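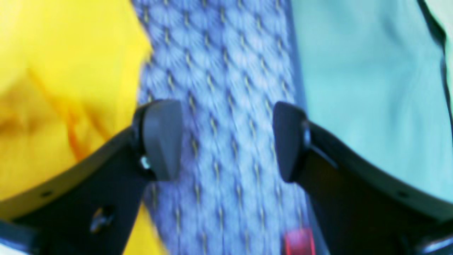 Colorfastness of Printed Cotton Under Repeated Home Laundering

Thabiso Le Roux and Azlan Rondonuwu
Textile Science II, Project Report

1. Introduction

Printed cotton is sold for clothing, curtains and quilting at a wide range of prices. The label usually gives a wash temperature and says little about how much color will be lost over the life of the item. Color loss in printed cotton has two main sources. Dye or pigment that was never fixed to the fiber leaves in the first washes, and fixed color is later worn off the surface by rubbing against other fabric and the drum.

This project measured color loss in blue printed cotton over 16 wash cycles. Two variables were tested: water temperature (cold or hot) and drying method (line or tumble). Staining of adjacent white fabric was recorded as a secondary result.

2. Materials

Two fabrics were bought from the remnant counter at Gestbridge. Fabric A was a plain weave cotton with a reactive dye print. Fabric B was a plain weave cotton with a pigment print held by a binder. Both had a small repeating pattern on a blue ground. The print type was taken from the supplier's bolt label and was not verified by chemical test.

Detergent was Plimano liquid, without optical brightener. White multifiber tape was used for the staining test. Washing was done in the front-loading machine in the Jollirgate teaching laundry, on the normal cycle with a 300 g load. Loads were made up to weight with undyed cotton ballast.

3. Method

Strips were cut parallel to the warp and the long edges were overlocked to limit fraying. Each strip was marked at one end with a laundry pen code. Before the first wash, all strips were conditioned overnight on an open rack in the lab.

Color was read with a bench spectrophotometer at three fixed points on the blue ground, avoiding the pattern motifs. A card template with punched holes was used to return to the same points each time. The three readings were averaged. Total color difference (Delta E) was calculated against the unwashed reading for the same strip.

Readings were taken after cycles 1, 2, 4, 8 and 16. Strips were pressed flat without steam before each reading, as creases in early trials caused scatter. The two trial strips are not included in the results.

Line-dried strips were hung indoors, away from the window, to keep light fading out of the comparison. Tumble-dried strips were run on medium heat until the load was dry to the touch. The data set contains 213 averaged readings after removal of those rejected for template misplacement.

4. Results

4.1 Fabric A (reactive print)

Most of the color change took place in the first two cycles, under all conditions. After cycle 4 the curve was nearly flat for cold-washed strips. Hot-washed strips continued to change slowly up to the last reading. Drying method had a small effect that was within the spread of the readings.

4.2 Fabric B (pigment print)

Color change was low at first and increased steadily. By cycle 8 the hot-washed, tumble-dried strips had become visibly lighter along the folds. Line-dried strips of the same fabric showed less change at every reading point after cycle 2. Temperature alone had a weaker effect than drying method.

4.3 Staining

Fabric A stained the cotton and nylon bands of the multifiber tape in the first hot wash. Staining in the second wash was slight. Fabric B produced no staining that could be graded against the gray scale.

5. Discussion

The pattern in Fabric A is consistent with unfixed dye being rinsed out. Reactive dye bonds to cellulose, and the part that reacts with water instead is held only weakly. The staining results support this reading, as they fall in the same cycles as the main color change.

Fabric B behaved like a surface coating under wear. The binder film sits on top of the yarn, and tumbling brings raised yarns and fold lines into repeated contact with the drum. Maes, the course handbook, describes the same effect under "frosting."

Edge fraying was a larger problem than expected. Several overlocked edges opened after cycle 8 and had to be trimmed, which slightly reduced the strip width. The reading points were not affected.

6. Limitations

Only one fabric of each print type was tested, so the results cannot be extended to reactive or pigment prints in general. Water hardness was not measured. The machine does not report drum temperature, and the hot setting was taken at face value. One hot load was left standing in the drum from Tuesday afternoon until the next morning. Its readings were kept, as they did not differ from the parallel load.

7. Further Work

A repeat with measured water hardness would be useful. Wet and dry rubbing tests on Fabric B would separate abrasion in the wash from abrasion in the dryer. Strips should be cut wider, with a double-folded hem in place of overlocking.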